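2019年8月8日，Brustthorpe

各位当爸当妈的、当爷爷奶奶姥姥姥爷的、还有帮忙带孩子的姑姑舅舅们，我又来招人啦。

上一次我在《Shirima》上喊人，是为了收集旧雨衣，结果雨衣收了一大堆，愿意来分拣的人倒没几个，所以我这回先把丑话说在前头：我要的是人，是会写字（或者会对着手机说话）的大活人，东西一概不收。

我想找一批家里有上幼儿园或者小学低年级孩子的家庭，跟我一起把新学期头两周的早晨记下来。从孩子睁眼开始，到孩子进了学校大门为止，中间发生的所有事情。鞋子找不到、头发梳了又拆、牛奶洒在刚换的裤子上、走到 Traser 路口才想起来今天要带体操服，都算。写好的东西我会整理成一个专栏，在我们这本小刊物上分几期登出来，栏目名字暂时叫“出门”，谁有更好的主意请一定告诉我，我起名字的水平大家是知道的。

## 为什么想做这个

我家老二今年九月上小学。老大上小学那年，我们家有过一个极其混乱的秋天，混乱到我现在闻见烤焦的吐司味儿都会下意识地去看钟。那时候我以为别人家都好好的，每天在校门口看见别的孩子衣服扣得整整齐齐，辫子光溜溜的，书包带子也调得一样长，我就想，人家是几点起床的呀？后来跟几个妈妈熟了，才一点一点听说：有一家是头天晚上让孩子穿着校服睡的，有一家在车上备着一整套换洗衣服外加一把梳子，还有一家爸爸和妈妈轮流装病，看谁能多躺一会儿。

我听得可开心了！笑完又觉得，要是我早一年听见这些，那个秋天我大概能少哭几场。

网上讲早晨怎么安排的文章多得看不完，什么提前备餐啦，什么贴纸奖励表啦，我都试过，贴纸表我们家坚持到贴纸被老二拿去贴了猫。可是我很少读到有人老老实实写一个普通的早晨，没有结论，也没有教训，就是那天早上到底怎么过来的。我想要的就是这种。
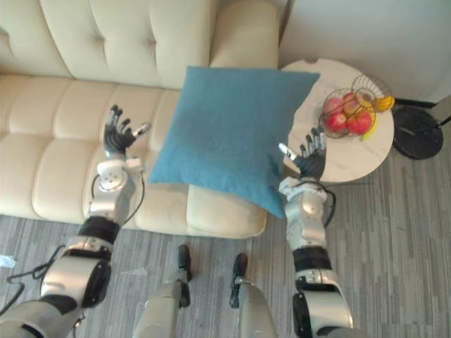
还有一个原因比较私心。我自己小时候上学是奶奶送的，走路，要过一座小桥，桥头有个卖热豆浆的。我只记得豆浆是用布袋子滤的，其他的，比如奶奶几点叫我、我赖不赖床、路上说了些什么，全都想不起来了，现在也没处问去。所以我总劝身边的人，趁孩子还小，随手记两笔。劝别人的时候头头是道，轮到自己，老大的小学第一周我一个字也没写下来。老二这回，我打算拉着大家一起写，有人陪着我比较不容易半途而废。

## 想找什么样的家庭

条件很松，我尽量写得清楚一点，免得大家来回问。

- 住在 Brustthorpe 或者附近，孩子九月要去幼儿园或小学一、二年级。孩子多的家庭更欢迎，大的小的凑在一起那叫一个热闹。
- 怎么上学都行：走路、骑车、坐校车、开车、坐在外公的自行车后座上。我特别想找几户坐公交的，目前来打听的全是开车和走路的。
- 谁送都行。爸爸送的请务必报名，上回那个读者座谈，来的爸爸少得可怜，点心都没人跟我抢。
- 上早班、上夜班的家庭，请不要觉得自己“不典型”就不来。有一位邻居下了夜班直接送孩子上学，她跟我讲过几句，我觉得她的早晨比我们谁家的都值得写。
- 家里说什么语言都可以。用中文写最好，因为我要编；要是哪天急了眼，用别的语言写一段，我找人帮忙看。

单亲家庭、祖辈带孩子的家庭、两边家里轮着住的孩子，都一样欢迎，我也不会追着问家里的事，愿意写多少写多少。

不需要文笔好。我再说一遍，不需要文笔好！我当编辑这么久，最怕的就是收到“晨曦透过窗帘”。您写“七点不到就吵起来了”，我就高兴得很。

## 具体要做些什么

九月开学以后的两个星期，每个上学日记一条，每条大约150字。写多了我不拦着，写少了也收，有一天实在没空，写个“今天别提了”也算数，我照登。

可以打字，可以手写了拍给我，也可以录语音。录语音的话，我来转成文字，转完会发给您看，您改完了我再用。我自己试了几天，发现送完孩子在校门外站着录是最顺的，回到家一坐下来就全忘光了，要么就开始美化自己。

我给每家准备了一张小提示单，上面有几个可以写的方向，纯粹是怕大家头一天不知道从哪儿下笔：

- 今天谁先醒的，谁最后一个醒的
- 早饭吃的什么，剩下了什么，最后进了谁的肚子
- 孩子说过的一句话，原话最好
- 有没有什么东西死活找不着，后来在哪里冒出来的
- 路上看见了什么
- 在校门口分开的时候是怎么个情形
- 转身以后您自己干什么去了

最后一条我个人最想看。老大第一天上幼儿园，我在外面把一整袋给他备的小饼干吃光了，然后又回去重新买了一袋，这事儿我到现在才敢写出来。

两周结束以后，我们在 Cellura 社区中心的二楼聚一次，喝喝茶，把大家写的东西打印出来摊在桌上，一起挑挑哪些登、怎么排。孩子可以带来，隔壁有个铺了垫子的小房间，会有大人看着。不愿意聚会的，在邮件里跟我说也行，我绝对理解，我自己到了九月下旬也常常不想见人。

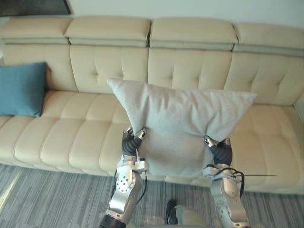
**《Shirima》 第151期 · 第4页**

（接上文）再说说钱的事，因为上次座谈之后好几位来信都问，有的还问得特别不好意思。大方问就是了！

写满两周的家庭，每家有400元的稿费，聚会那天当面给，不来聚会的转账。中间漏了一两天不影响。要是写着写着发现实在不行，跟我说一声就可以停，前面写的那些归您自己，您说不登我就不登，也不用跟我解释家里出了什么事。

这笔钱是从刊物的广告收入里出的，不多，我知道，买不回来您早上少睡的那几分钟。我去跟印刷那边磨了好久，把封面换成了薄一点的纸，才挤出来的。所以这一期您要是觉得封面摸着软塌塌的，就当是为邻居们的早晨做贡献了。

## 孩子的隐私，我是认真的

这一段我就不嘻嘻哈哈了。

登出来的文字里，孩子一律不用真名。您可以给孩子起个代号，让孩子自己起也行（我家老二给自己起的是“大炮”，我劝过了，没劝动）。学校的名字、班级、老师的称呼、你们每天走的那条路线、几点几分到哪个路口，登出来之前我都会改掉或者删掉。孩子的照片我们不登，也请您不要寄给我。

还有，孩子大一点的话，请先跟孩子说一声，你要写他早上的事情。六七岁的孩子已经很要面子了，尿床、哭鼻子、跟同学闹别扭这些，您写之前问问他，他要是摇头，就别写给我，自己留着。我家老大现在每篇稿子都要审，审得比我还严，上个月毙掉了我关于他袜子的整整一段，我心疼了好几天，可还是删了。

写到家里另外的大人也是一样的道理。吵架可以写，夫妻俩谁家早上不拌两句嘴呢，只是登之前最好让对方看一眼，我不想因为一个专栏让谁家晚饭吃不成。

原始的稿子和录音只有我一个人看得到，专栏登完以后，录音我会全部删掉，稿子您要的话我打印一份寄还给您。好些人说要留着给孩子长大了看，我觉得挺好，我自己也准备这么办。

## 顺便再招一位帮手

写家庭稿子的之外，我还想找一位做文字整理的，兼职，就九月和十月。主要的活儿是听录音、打字、校对，再帮我盯着别把谁家的代号弄混了。在家做就行，时间随您，晚上孩子睡了以后做也可以，我自己就是那个时候干活的，半夜发邮件给您请千万不要马上回。

最好听得懂各地口音的普通话。爷爷奶奶们录的语音，背景里常常有锅铲声、电视声、还有孩子在喊“我不穿这条”，需要一点耐心，也需要一点点猜谜的天分。会用普通的文字处理软件就够了。做过编辑当然好，没做过我教您，我的要求主要是别把人家的口头语改没了。人家说“俺家那个小祖宗”，您就打“俺家那个小祖宗”，别给改成“我的孩子”。

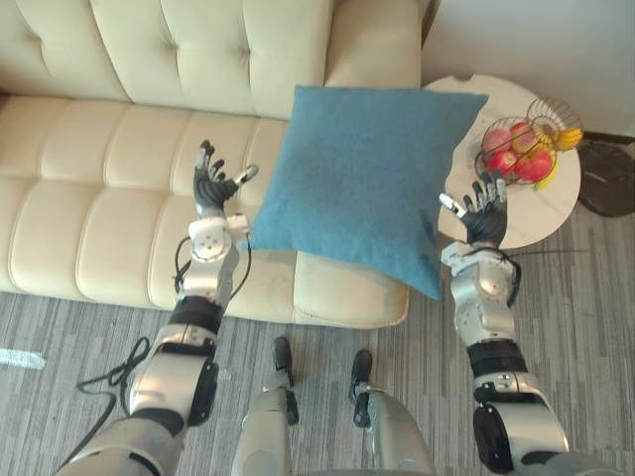
报酬按整理的篇数算，具体多少我们见面谈，因为要看录音多还是打字稿多，现在我也估不准，不想先许了愿再反悔。来应聘的时候不用准备正式的简历，写一段话告诉我您平时读什么、家里几点钟最安静，再把随便一段家人的语音（征得同意的！）转成文字附上来，我就能看出个大概。

您要是既想写自家的早晨，又想做整理，也可以，只是自己家的那份就得由我来过手，您别跟我抢。

## 几个已经有人问过的事

**家里只有小宝宝，还没上幼儿园，能参加吗？**

这回先不行啦，对不起。不过我把您的联系方式记下来，明年春天我想做一个关于夜里喂奶的，到时候第一个找您。夜里那些事儿，我攒了一肚子的话。

**孩子转学过来的，第一周还没有定下来去哪所学校，怎么办？**

来呀！从他去上学的那天开始写就行，晚几天也没关系。换了新地方的早晨是什么样子，我很想知道。我们搬到 Brustthorpe 的头一个月，我每天带着孩子走错同一个路口，后来孩子都会提前拽我的袖子了。

**我家早上真的很平静，没有什么可写的。**

请写！请您务必写！也请告诉我您是怎么做到的，不想登的话，悄悄告诉我一个人也行。

**可以两家合写吗？**

拼车的、搭伴走路的两家，可以合写一份，也可以各写各的。我更希望各写各的，同一个早晨两家人记的肯定不一样，摆在一起看多有意思啊。两家各领各的稿费，不用分。

**孩子自己想写、想画，收不收？**

收，收得非常乐意。字写反了也不用改。画可以登，只要上面没有写真名和学校的名字。要是画上写了名字，我会用纸条遮一下再扫描，原画还给孩子，保证不折角。

**奶奶不会打字，也不爱录音，可她早上最忙。**

您替她记，或者我找个下午上门去听她讲，我带水果。只限走路或者坐公交能到的地方，我不开车。

## 怎么报名

发邮件到编辑部，地址在封底，标题写“出门”两个字就行，正文告诉我：家里有几个孩子、多大、怎么上学、早上一般是谁送、您打算打字还是录音，还有哪个钟点方便接电话。不用写长，几行就够。要做文字整理的，标题写“整理”。

不用邮件的，可以在 Cellura 社区中心一楼的前台留张纸条，放进贴着《Shirima》标签的那个信箱里，我隔天去取一次。字请写大一点，上次有一张纸条我对着灯看了半天，到现在也不知道是谁家的，如果您就是那位家里有双胞胎、住在 Traser 路拐角上的读者，请再写一张给我，电话号码最后那几位我一个都没认出来。

报名收到八月底。人多的话，我会尽量让各种上学方式的家庭都有，走路的、坐车的搭配着来，所以没排上的请别往心里去，我会给每一位回信的，只是可能慢一点，因为八月我家两个孩子全天在家，我现在就是一边打这行字一边在听人告状，说谁谁谁坐了谁谁谁的位置。

提示单和一张同意书会在开学前几天寄到各家，同意书请签好了寄回来，或者聚会的时候带来也行。要纸质本子写的，跟我讲一声，我这里还有一些去年印多了的横格本，封面颜色不太好看，纸倒是挺厚的，用钢笔不洇。

还有，报名的时候要是顺手能告诉我您家孩子早上最讨厌听见的那句话，我会非常感激，我想用来做栏目的小标题。我家的是“我数三下”。

《Shirima》编辑部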